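Pradside Home Forum > Kitchen and Dining > Mug tree or cabinet shelf?

bev_entwistle
Tue 16 January
We're redoing the kitchen at the Sornunton house and I'm short on cabinet space. My husband wants all the mugs on a wooden mug tree by the coffee maker. I'd like them on a shelf behind a door. Who has lived with both?

Green mug and the tree:
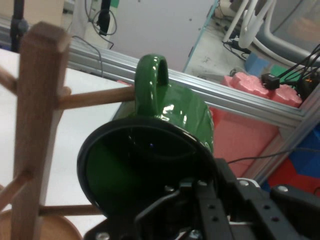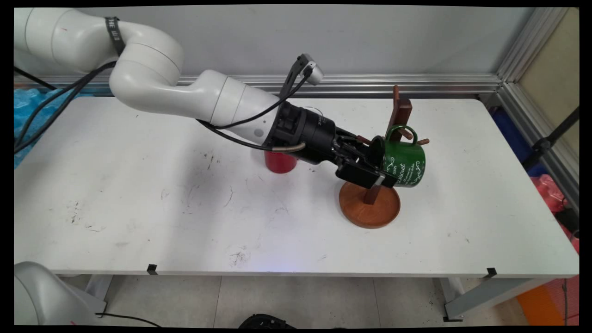 Reply 1
flelley_road
We used a tree for years and went back to a shelf. The mugs you don't use every day get dusty, and if you cook with oil the dust sticks. I was rinsing cups before I filled them.

Reply 2
Barry Fairclough
Disagree. If a mug gets dusty you own too many mugs. Keep out the ones you use and give away the rest. My tree sits next to the kettle and takes up less counter than a dinner plate.

Reply 3
flelley_road
That works if you live alone, Barry. We have kids and everybody has a favorite. None of them are leaving the house.

Reply 4
oldyeoman668
Check the weight before you decide. I had a light one and it went over when I took two mugs off the same side. Lost one and chipped another. Load opposite sides first and unload the same way. Big handles are fine, but the small round ones on espresso cups wouldn't go over my pegs at all.

Reply 5
Barry Fairclough
Agree on the weight. Glue a piece of felt or thin rubber under the base too. It stops the sliding.

Reply 6
pantry_jo
Third option: hooks under the upper cabinet. I put up 8 of them in an afternoon. Drill a pilot hole and make sure the screws are shorter than the cabinet floor is thick. I didn't check and had a point coming up under the cereal.

Reply 7
flelley_road
Hooks are worse than a tree for grease if they're anywhere near the stove.

Reply 8
bev_entwistle
Thanks, everyone. The coffee maker is on the far side from the stove, so grease shouldn't be a big problem. I'm going to try the tree for daily mugs until the cabinets go in and keep the good ones on the shelf. Jo, what size hooks did you use?

Reply 9
pantry_jo
The medium brass ones. I'll look for the packet tonight.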